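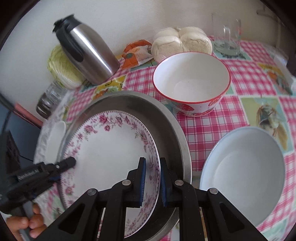
A floral plate in a round steel basin on a patterned tablecloth.

How a Book Becomes an Audiobook

An audiobook is a recording of a person reading a book out loud. The person who reads is called the narrator. It may sound as if the narrator sat down, opened the book at page one and talked until the end. The work has more steps than that, and several people share it.

To show the steps, we will follow one book. It is called The Lamps of Stavau, and it is a mystery with 300 pages and 27 chapters. The narrator is Jade Hawthorne. The recording was made in July at a small studio called Jisley Sound.

Step 1: Preparing the text

The narrator reads the whole book silently before recording any of it. This matters most in a mystery. A character may speak in chapter 2 and be described as having "a low, scratchy voice" in chapter 19. A narrator who has not read ahead will have used the wrong voice for 17 chapters.

While reading, the narrator makes two lists. The first is a character list. It names everyone who speaks and gives a short note on how each one sounds: fast or slow, high or low, loud or quiet. The second is a word list, for words that could be said in more than one way. Names of people and places usually go on it. In this book there is a ship called the Brurnenex. The author was asked how to say it, and the answer was "BRUR-nuh-nex." A family named Nguyen lives next door to the main character, and that name went on the list too. Different families say it differently, so the author was asked which way this family says it.

Step 2: The booth

Recording takes place in a booth. A booth is a very small room built to keep outside sound out and to stop inside sound from bouncing.

Sound travels through the air as waves. When a wave hits a hard, flat surface, such as tile or glass, much of it bounces back. You hear this as an echo. When it hits something soft and thick, such as foam or a heavy blanket, more of it is soaked up. The word for this is absorption. You can test it by clapping once in a bathroom and once in a closet full of coats.

The microphone turns sound waves into an electrical signal. It picks up small noises very well — page turns, squeaky chairs, a growling stomach. Narrators often read from a tablet for this reason, and wear soft clothes that do not rustle. A thin screen called a pop filter stands between the mouth and the microphone. It breaks up the puff of air that comes out with the letters P and B. Hold your hand in front of your lips and say "paper bag" to feel the puff.

Step 3: Recording

Narrators make mistakes. They skip a word, or read "house" as "horse." One way to fix this is called punch and roll. The engineer, who runs the equipment, moves the recording back to a point just before the mistake and plays it. The narrator listens, then starts reading at the right moment, and the new recording replaces the bad part.

At the start of each session the engineer also records 60 seconds of nothing. Everyone stays still. This recording is called room tone. Even a quiet room has a faint sound of its own, and a gap with no sound at all is easy to notice. The editor uses pieces of room tone to fill the gaps.

Jade Hawthorne recorded for five hours a day, with breaks for water. By the end of the second day she had finished more than 100 pages.

Step 4: Checking and editing

A person called a proofer listens to every minute while following along in the book. The proofer writes down each wrong word and the time at which it happens. The narrator then goes back to the booth and reads those sentences again. These new pieces are called pickups. A pickup has to match the speed, volume and voice of the sentences on each side of it.

The editor puts the pickups in place, takes out clicks and loud breaths, and adjusts the pauses. A pause between chapters is longer than a pause between paragraphs.

Step 5: Mastering

Mastering is the last change made to the sound. It brings all the chapters to the same volume, so that the listener does not have to keep turning it up and down. After that, each chapter is saved as a separate file and given its number.

Words to know

Absorption: the soaking up of sound by a soft material.
Engineer: the person who runs the recording equipment.
Pickup: a sentence recorded again to fix a mistake.
Proofer: the person who checks the recording against the book.
Room tone: the faint sound of a quiet room.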